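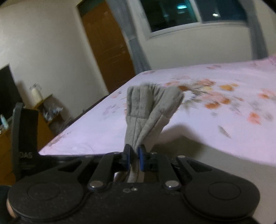 Folding on the bed: anyone else given up on tables?

tansy_loaf
Posted 25 March 2025

I've got a perfectly good table and I still do all my folding on the bed. It's the right height, it's huge, and fuzzy grey things stay where you put them! Mine go flat first, then in half, then into a pile by the pillow. My other half thinks a bed is for sleeping in and I should buy a proper board. What does everyone else do?

pegbag17
Bed, every time. I love a floral sheet for it too — a plain grey bit of washing shows up so well against flowers that you spot a wonky edge straight away.

Odis
Sorry, I'm with your other half. A mattress gives, so you can't get a sharp crease. I do mine on the worktop with an old blanket underneath and it comes out far neater.

tansy_loaf
But do you want a sharp crease in something soft and woolly-looking? I just want it flat enough to go in the drawer.

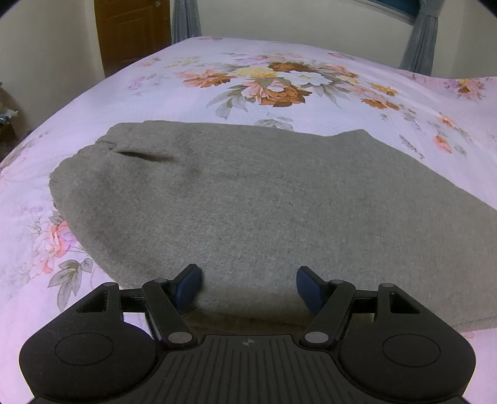
Photo: tansy_loaf / Distness Home Forum

Grey knit on the orange and brown flowers. I smooth from the middle out to the sides with my palms, and I don't press down.

Foso
Love that sheet! Is it a brushed one? Mine are all plain and now I'm jealous.

tansy_loaf
Just ordinary cotton, Foso, and washed so many times I've lost track. I got it in the sales one July and would buy it again tomorrow.

Odis
Fair enough, it does look pretty. I'd still turn a jumper face down before bringing the sleeves in. If you fold from the front you get a ridge down the chest.

pegbag17
Disagree there! I fold jumpers from the front and the ridge drops out in an hour. Face down is for shirts.

Foso
Can I ask about towels as well? Mine never match up at the corners, so I end up starting again and getting cross.

tansy_loaf
Old ones go out of shape, I wouldn't fight it. This is how I do anything grey and fluffy, towels included:

1. Lay it flat and pull the far edge roughly straight. Leave the rounded corners alone.
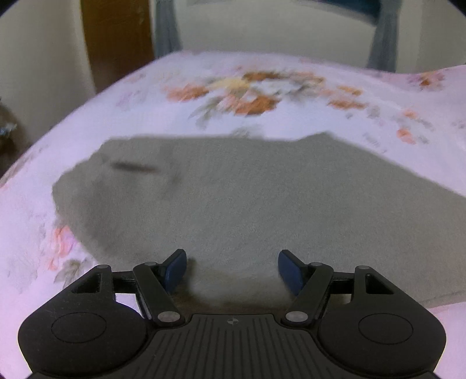 2. Bring the near edge up to meet the far one, then stroke out the air.

3. Fold in from each side so the raggedy bits end up inside.

Foso
Oh, hiding the raggedy bits inside! Trying that tonight.

Odis
I'd do the sides first, then the length. But I'll give yours a go on the spare bed and report back.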